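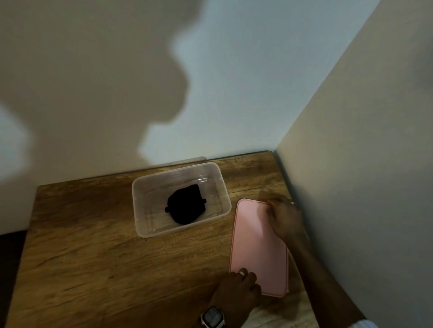 Open afternoon at Stalum – quick notes

Typed up on the train so forgive the state of it. Went over to Stalum in June for their open afternoon, doors at 2 pm, tea gone by half past. Small jobs was the theme. Boxes, lids, soft things, stuff you do at home without thinking and that a robot makes a right mess of.

First half was people doing the jobs by hand, recorded from head height. Second half was the arm having a go. I'd expected to be bored by the first half. Wasn't.

The lid job is the one they call Cendetti, after the bench it was first tried on. Clear plastic box, flat lid, black soft thing inside the box. Look at how much goes on before a lid is even off the table – one hand spread at the top end, fingertips of the other down at the near corner. A gripper gets none of that for free. And clear plastic is horrible for the cameras, they see the wood grain through the bottom and lose the box altogether.

So far they have 1,585 recordings in the set, of which 1,299 passed checking. The rest mostly hands out of view at the wrong moment. Target for the next batch is 700, all soft items.

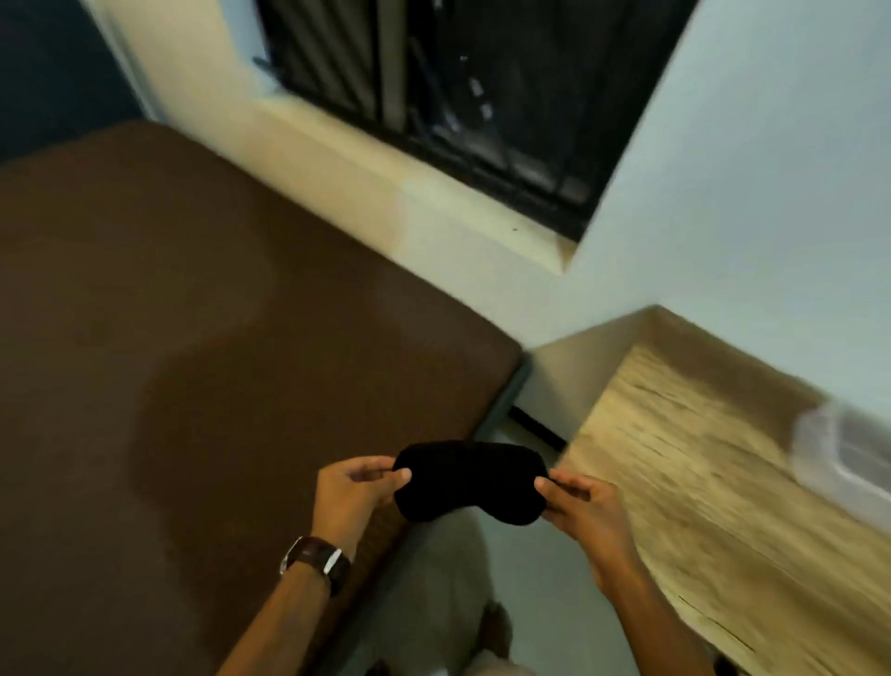
Sarita Garg
Events and visits, members' newsletter

Soft items is where it gets hard. A sleep mask has no proper shape untill you hold it by both ends and pull, and then it has one, and then you let go and it hasn't. Thumbs in front, fingers behind, that's the grip they want the arm to learn. Tripathi, their software for sorting the recordings, marks the moment each hand closes. Bit slow on the day but it got there.

Then the arm. Ten tries at the mask – 10, I kept a tally on my hand – and a good long chat between each one while somebody reset things. It dropped a few. Best one had both ends up and level and got a round of applause from the back row. The lid demo was shorter, they'd swapped in a heavier box and the man from Oditz (they make the finger pads) was not keen on that at all.

Questions afterwards. Someone asked about black fabric in a dark room, answer was more lamps. Someone else asked when it'll make the bed. Long pause. No date given.

Worth going if they run it agian, and they're hoping to in the autumn. Places go through the members' list as usual, reply to this if you want yours put down. Bring a jumper, the back room is freezing.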